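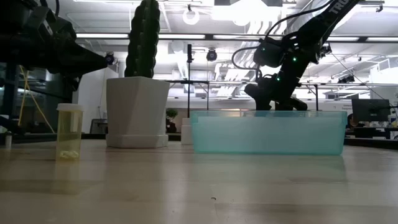

Tablettendose, Kaktus und Kunststoffwanne auf einer hellen, leicht glänzenden Holzplatte.

Haushaltstipps auf dem Prüfstand: Holztische, Wasserringe und was angeblich hilft

Mayonnaise auf den Tisch. Zahnpasta auf den Tisch. Walnuss drüberreiben, Bügeleisen draufstellen, Kaffeesatz einmassieren. Wer einmal nach »weißer Fleck Holztisch« gesucht hat, könnte meinen, das Möbelstück sei ein Salat. Ich habe in den letzten Jahren ziemlich viel davon ausprobiert, teils an eigenen Möbeln, teils an Brettern aus der Restekiste, und das meiste taugt wenig. Ein paar Sachen funktionieren, sind aber langweiliger, als es die Videos versprechen.

Erst klären, was auf dem Holz drauf ist

Fast alle Tipps im Netz überspringen diesen Punkt, und deshalb gehen so viele Tische kaputt. Eine lackierte Platte ist im Grunde eine Kunststoffhaut mit Holz darunter. Eine geölte Platte ist offenporig und saugt. Eine gewachste liegt irgendwo dazwischen, und ein alter Schellack verzeiht gar nichts, schon gar keinen Spiritus.

Der Test dafür ist simpel: an einer unauffälligen Stelle, am besten an der Unterseite der Kante, einen Tropfen Wasser aufsetzen und zehn Minuten warten. Wird das Holz darunter dunkel, ist es geölt oder roh. Bleibt der Tropfen unverändert stehen, ist es Lack oder eine frische Wachsschicht. Wachs erkennt man am Fingernagel, es schmiert ein wenig. Allerdings ist die Unterseite bei manchen Herstellern anders behandelt als die Oberseite. Im Zweifel also die Seitenkante nehmen.

Auf den Glanz würde ich mich nicht verlassen. Es gibt matten Lack, der aussieht wie geölt, und es gibt Hartwachsöl, das nach dem dritten Polieren spiegelt. Auch die Verkäufer wissen es oft nicht. Mir wurde ein Couchtisch als »naturgeölt« verkauft, der so dick lackiert war, dass man darauf hätte Eis laufen können.

Weiße Ringe, dunkle Ringe

Weiße Ringe sind Feuchtigkeit oder Hitze in der Oberflächenschicht. Sie sitzen also im Lack oder im Wachs, das Holz selbst hat davon meist nichts mitbekommen. Dunkle Ringe sitzen tiefer. Bei Eiche ist oft die Gerbsäure schuld, die mit Eisen reagiert, etwa unter einer Konservendose oder einem Topfuntersetzer aus Metall. Gegen dunkle Ringe hilft kein Hausmittel aus dem Kühlschrank.

Mayonnaise: Hilft bei frischen weißen Ringen manchmal ein bisschen. Das Öl darin füllt die feinen Hohlräume, und der Fleck wird weniger sichtbar. Vaseline kann das auch und riecht am nächsten Tag nicht nach Kartoffelsalat. Dünn auftragen, über Nacht stehen lassen, mit einem weichen Tuch abnehmen.

Zahnpasta: Ist ein Schleifmittel mit Minzgeschmack. Man poliert den Fleck weg und die Oberfläche gleich mit. Auf einer matten Platte hat man hinterher eine glänzende Stelle, auf einer glänzenden eine matte. Finger weg.

Bügeleisen mit Baumwolltuch: Kann bei weißen Flecken im Lack wirklich funktionieren. Niedrigste Stufe, kein Dampf, trockenes Tuch, immer nur ein paar Sekunden und dann nachsehen. Mit einem Föhn dauert es länger, aber man richtet weniger an. Bei Furnier lasse ich beides bleiben, der Leim darunter wird weich und dann wirft es Blasen.

Walnuss: Gegen Kratzer, heißt es. Der Kratzer wird dunkler und fällt weniger auf, so weit stimmt es. Auf dunklem Holz sieht das ganz ordentlich aus, auf heller Birke hat man danach einen braunen Strich. Nach ein paar Mal Wischen ist auf beiden alles wie vorher.

Essig und Olivenöl: Der Klassiker aus der Oma-Ecke, wobei meine Oma ihre Möbel mit gekauftem Wachs gepflegt hat. Olivenöl härtet nicht aus. Es bleibt klebrig, zieht Staub an und kann irgendwann ranzig riechen. Wer ölen will, nimmt Leinölfirnis oder ein Hartwachsöl. Den Lappen danach ausgebreitet im Freien trocknen lassen oder nass in ein geschlossenes Metallgefäß legen, zusammengeknüllte Öllappen können sich selbst entzünden. Das ist zur Abwechslung kein Internetmärchen.

Kaffeesatz: Kratzt und färbt. Warum man das freiwillig tut, konnte mir bisher keiner erklären.

Pflanzen auf dem Tisch

Untersetzer aus Keramik sind so eine Sache. Unglasiertes Material lässt Feuchtigkeit durch, langsam, aber zuverlässig, und auch glasierte Untersetzer haben gern einen rauen, unglasierten Standring. Der kratzt, wenn man den Topf über die Platte schiebt. Filzgleiter darunter sind gegen Kratzer gut. Gegen Nässe sind sie das Gegenteil von gut, denn Filz saugt sich voll und gibt das Wasser schön gleichmäßig ans Holz weiter. Ich klebe inzwischen kleine Korkpunkte auf und hebe den Topf trotzdem ab und zu hoch.

Kakteen gelten als ideale Tischpflanzen, weil man sie kaum gießt. Mag sein. Wer sie aber im Frühjahr nach der Ruhezeit gründlich wässert und dann vergisst, den Untersetzer zu leeren, hat denselben Ring wie mit jedem Farn. Gießen im Spülbecken, abtropfen lassen, zurückstellen. Bei hohen Säulenkakteen ist mir das zugegeben zu umständlich, die gieße ich an Ort und Stelle und kippe nach einer halben Stunde den Rest weg.

Eine Leserin schrieb mir einmal, Eiswürfel seien die Lösung, die schmelzen langsam und laufen nicht durch. Probiert. Bei einem lockeren Substrat läuft es trotzdem durch, nur später, wenn man nicht mehr hinsieht.

Kunststoffwannen und Gummifüße

Flache Kunststoffwannen sind praktisch zum Sammeln von Kleinkram, und unter tropfenden Sachen schützen sie den Tisch ganz brauchbar. Solange die Unterseite trocken bleibt. Steht die Wanne auf einem feucht gewischten Tisch, ist die Feuchtigkeit darunter eingesperrt und kann nicht weg. Also erst trocken nachwischen, dann die Wanne abstellen.

Tückischer ist Weichmacher. Gummifüße, weiche Platzsets, Wachstuchdecken und manche Antirutschmatten geben im Lauf der Monate Stoffe ab, die Lack anlösen. Man merkt es erst, wenn man die Matte hochhebt und ein Teil vom Tisch mitkommt. Reparieren kann man das nicht, nur abschleifen und neu lackieren. Ich hatte im September so ein Set von Veltis unter der Küchenmaschine liegen und habe es nach kurzer Zeit wieder hervorgeholt, weil es verdächtig gut haftete. Seitdem liegt dort ein Baumwolltuch. Es verrutscht ständig, aber damit kann ich leben.

Pflegemittel: brauche ich das?

Meistens nein. Eine lackierte Platte kann kein Öl aufnehmen, egal was auf der Flasche steht. »Nährt das Holz« ist bei Lack schlicht Unsinn, und bei geöltem Holz auch eher Poesie, denn das Holz ist tot und hat keinen Hunger. Was auf Lack landet, bleibt oben liegen, glänzt zwei Tage und schmiert danach.

Für den Vergleich habe ich eine Möbelpolitur von Trillura und das Hartwachsöl von Wamwood auf demselben geölten Restbrett nebeneinander aufgetragen. Die Politur war nach dem ersten feuchten Wischen weg. Das Öl hielt. Auf dem lackierten Brett war es umgekehrt ärgerlich, da ließ sich die Politur wenigstens leicht entfernen, während das Öl tagelang klebte. Das sagt wenig über die Marken und viel darüber, dass man seine Oberfläche kennen sollte.

Zum täglichen Wischen reicht ein nebelfeuchtes Tuch, bei Fett ein Tropfen Spülmittel. Mikrofaser nehme ich auf Hochglanz nicht mehr, man sieht die feinen Kreise im Gegenlicht. Ein altes T-Shirt tut es auch.

Wenn geschliffen werden muss

Bei massivem Holz ist das halb so wild. Anfangen mit 120er, dann 180er, immer in Faserrichtung, zwischendurch absaugen. Immer die ganze Fläche, auch wenn der Fleck nur so groß ist wie eine Untertasse. Wer nur die Stelle bearbeitet, hat am Ende eine Mulde und einen Farbunterschied.

Bei Furnier rate ich ab. Wenceslao Fuentealba, bei dem ich meinen alten Schreibtisch habe aufarbeiten lassen, wollte 400 Euro dafür. Ich fand das unverschämt, habe es erst selbst versucht und an einer Ecke glatt durchgeschliffen. Bezahlt habe ich dann doch, mit Aufschlag für die Ecke.

Kommentare

Yung-ching Lu schreibt:
Bei mir hat das mit der Mayonnaise wunderbar geklappt, Esstisch Buche, lackiert, Ring von der Teekanne. Zwei Stunden einwirken lassen, weg. Vielleicht einfach mal nicht so streng sein!

Antwort der Redaktion:
Freut mich für den Tisch. Sehen Sie bitte in ein paar Wochen noch einmal nach, bei mir kam der Ring nach dem nächsten gründlichen Abwischen zurück.

birkenfurnier schreibt:
Und was macht man nun bei den dunklen Ringen? Steht ja nur, was nicht hilft.

Antwort der Redaktion:
Stimmt, das fehlt oben. Bei rohem oder abgeschliffenem Massivholz hilft Oxalsäure (Kleesalz) aus dem Fachhandel, mit Handschuhen, Schutzbrille und nach Anleitung, danach gründlich mit klarem Wasser nachwaschen. Auf Lack wirkt sie nicht, der muss vorher runter. Und an einem Reststück testen, das Holz kann insgesamt heller werden.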